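Print this article
E-mail this article

Two Hands, One Table
February 19, 2023
By the Produdance workshop desk

At Wostidbridge we spent three days comparing two sets of fingers for the same pair of arms. The first set is the Kotier, with many joints and 287 small parts to keep tight. The second is the Ra, simpler and lighter, and it cost us $817 less.
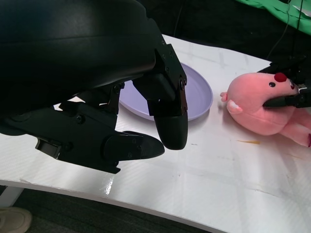

Last changed: February 19, 2023

Soft toys are harder than they look. With the pink pig, a black finger presses across the face, just under the eye, and the fabric gives way, so the force reading tells you very little. A plate is the opposite case: hard, low, and with a rim that a thick fingertip can miss.

We made 200 grasps with each set. The Kotier was better on the plate, the Ra was quicker to mount. For the toys I could not choose, and we will repeat this part in April with a new controller.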